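Gindance wrist-camera set, fault subset
README and data card

Status: released with a known fault. Read the section "The fault" before training on anything in the folder named late.
Last revised: Jun 30, 2021
Maintainer: Iraís Salinas

Summary

Gindance is a set of short recordings from a multi-fingered hand on a single arm, taken while the arm worked through a fixed list of reach, close and release motions. Each recording holds the wrist camera stream, commanded and measured joint positions, motor currents, and the operator's free-text note.

The subset described in this file holds 2,711 recordings. Of these, 1,139 are affected to some degree by a thumb joint fault. They have been kept and flagged. The first release, in March, shipped without the flags and should be thrown away.

Layout

early/ recordings made before the first confirmed slip
late/ recordings made after it
notes/ operator notes, one text file per recording
flags.csv one row per recording, see "Fields"
bench/ current traces from the bench test of the removed joint

Recording numbers run on from early to late without a break. There is no separate test split. Earlier copies had a folder called spare, which held duplicates of part of early and has been deleted.

Hardware

The hand is a Zarel unit with its own controller. The arm controller and the hand controller run on separate clocks, joined by a sync pulse at the start of each recording. Drift within a recording is corrected in the measured positions but not in the currents.

The arm is wrapped. The wrapping is padded fabric held in place with red tape, with thin white sheet and clear film over parts of it. It stays on for all recordings in this subset. The wrapping matters for the fault, as explained below, and it also matters to anyone using the camera stream, where it takes up a good deal of the view. We have not masked it.

The fault

The thumb base joint slipped under load. The motor turned, the encoder on the motor side reported the motion, and the thumb moved less than reported. There is no encoder on the output side of that joint, so the logs alone show a healthy thumb.

The first sign was a disagreement between the operator notes and the logs. Notes began to say "thumb short" or "thumb did not meet finger" on recordings where the measured position was within tolerance of the command. These were put down to poor hand placement. That was a mistake on our side, and the note from the first such recording should have stopped the work.

The second sign was current. A thumb closing on something firm draws a rising current that flattens at the limit. On slipping recordings the trace rises, drops sharply and rises again, sometimes more than once. The drop is short and is easy to lose if the trace is smoothed. Our plotting script smoothed it.

The third was a stop. During a release motion the thumb failed to open fully, the arm began its retract, and the hand caught a fold of the arm wrapping. The arm controller tripped on force and held position. It did not back off, because the retract had been configured to hold on a trip. The operator pressed the emergency stop and freed the fold by hand with power removed. No one was hurt. The wrapping was retaped and work resumed the same afternoon, which it should not have been.

Cause

The joint was taken off and put on the bench. The coupling between the gearbox output and the thumb link was found to be able to rotate a little on its shaft. The clamping screw was below its specified torque. We do not know whether it left assembly that way or worked loose. The thread lock was present but patchy.

A contributing cause was the home position check. At power-up the hand drives the thumb to its end stop and sets zero there. If the coupling has slipped, this check sets a new zero and hides the offset. Power cycling therefore made the hand look better each time, and the operators had fallen into the habit of power cycling whenever the thumb looked wrong. Offsets are for this reason not continuous across power cycles, and you should not try to fit one drift curve to the whole of late.

The wrapping did not cause the slip. It did make the stop worse: loose material close to the fingers gave the hand something to catch on. It also hid the wrist seam during the daily visual check, so that check was signed off without being properly done.

What we changed

1. The clamping screw is checked with a torque driver every 1,000 closing motions and marked with paint.
2. The retract now backs off on a force trip, at reduced speed, and only if the fingers report open.
3. Before each block the thumb is closed on a fixed gauge block 15 mm wide. The wrist camera image is compared with a stored one. This catches an output-side offset that the encoder cannot see.
4. Power cycling the hand during a block ends the block.
5. Film and sheet are to be kept clear of the fingers' travel. Fabric is to be taped flat before the arm is enabled.
6. Smoothing has been taken out of the plotting script.

Item 3 is the only one of these that detects the fault directly. Item 1 reduces the chance of it. The others limit what happens afterwards.

Fields in flags.csv

rec_id: recording number.
slip: 0 for none found, 1 for suspected, 2 for confirmed. Confirmed means that the current trace shows the drop and the camera shows the thumb short of its commanded pose.
cycle_id: increases by one at each power cycle.
trip: 1 if the arm controller tripped on force.
note_flag: 1 if the operator note mentions the thumb. Set by hand.
occl: share of camera frames in which the thumb tip cannot be located, from 0 to 1.

The affected count given in the summary is the number of rows with slip set to 1 or 2. A slip value of 0 is weaker for recordings with a high occl, where only the current could be judged. Treat 0 with occl above 0.5 as unknown.

Labelling

Two passes were made. The first used a threshold on the current drop. The second was by eye, on every recording the first pass marked and on every recording with a note about the thumb. Chiu, our viewer, was used for the second pass; its export rounds timestamps to the nearest frame, so the marks it produces are not accurate enough for timing the slip. Use the raw currents for that.

Known problems

Motor currents in early were logged at a lower rate than in late. The drop can fall between samples. We think early contains slips we have missed — the note flags are the better guide there.

The temperature channel is present in the files but was never calibrated.

Camera exposure is automatic. With ceiling lights or a window in view, parts of the image wash out, and the thumb joint can lose contrast against whatever is behind it. The joint housing is dark, with a small silver bolt on it, and the bolt is often the only easy point to track.

Uses

Suitable: fault detection from current and camera together; work on disagreement between encoder and image; teaching material on incident review.

Unsuitable: training a grasp policy from measured thumb positions in late. The positions are wrong and look right. If you need grasp data from this hand, use the Dumel set, recorded after the coupling was replaced.

Reporting errors

Send the rec_id, the field and the value you think is correct. Corrections to slip need either a trace or a frame. Please don't send corrected copies of the whole of flags.csv.

Wrist camera view, hand and wrapped arm

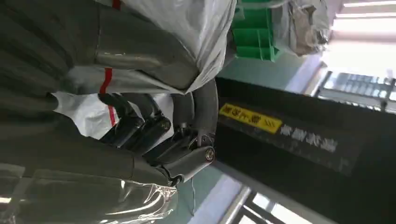

Iraís Salinas: one correction to the text on item 2. Backing off only if the fingers report open does not cover this fault. The report comes from the motor side, so a slipped thumb will report open when it is still closed on something, and the arm will pull. I would hold on a trip until the gauge check has passed in the same block, and let the operator release it by hand. I would also like cycle_id explained higher up, as two groups have already plotted late as one run and asked why the offset jumps.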